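Setting up a pen-sorting routine on a two-arm bench robot

Last updated: May 6, 2020

These notes cover the pick-and-place routine we run in the shared workshop at Plimo. They assume both arms are bolted down, homed and answering on the network. Allow an evening for the first pass.

Start with the gripper. Open it fully and close it by hand command to find the point where the pads just meet, then store that value as zero. Do the same for the other arm - the two values will differ, so do not copy one across.
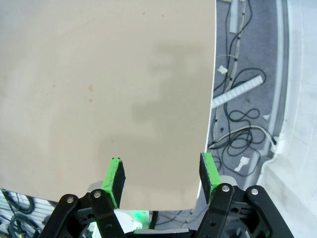 Pad alignment comes next. The linkages are driven together, and a slack pivot on one side will make that finger arrive late. Check the silver screws at the pivots, two to each linkage, and nip up any that turn freely. The dark textured face of each green pad should stay upright through the whole travel. If it tips, go back and reseat the pad before changing anything in software.

Set the speed limit to 40 per cent for all early runs. Use a mesh pen cup with a few pens and pencils in it, placed within reach of both arms. Pencils are easier than smooth pens, so teach those first. Record the approach height above the rim, not above the table, or the fingers will catch the mesh on the way in. 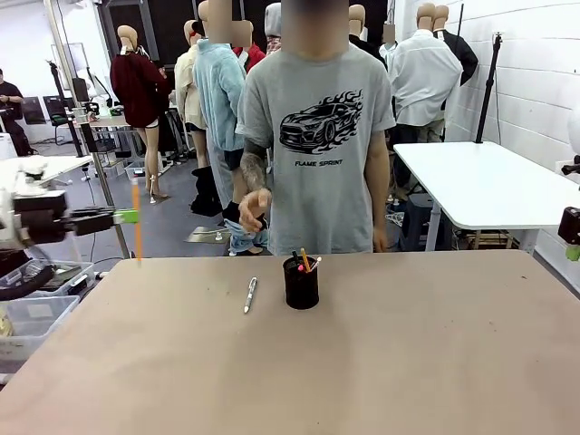 Gemma Dal Bello wrote in to say that her arm kept dropping round pens at anything above 40 per cent, and that raising the grip force only made them squirt out sideways. She cured it by gripping lower on the barrel and adding a pause of 2 seconds before the lift. I have since added the same pause to my script.

For the return half of the routine, empty the cup and lay the pens out singly with clear space between them. Teach each one from directly overhead.

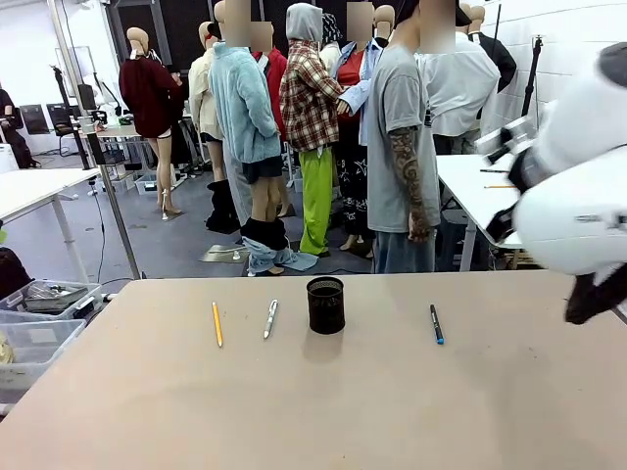

Turn the wrist so that the fingers close across the barrel, then lower until the pads are just clear of the table top. Store the position and move to the next pen. Work from the outside inwards, and teach the release over the cup last.

Run the full cycle with a hand near the stop button. My log holds 123 cycles since March, and most of the failures were at the release - a pen resting on the rim instead of dropping in. Lowering the release point fixed the majority of them.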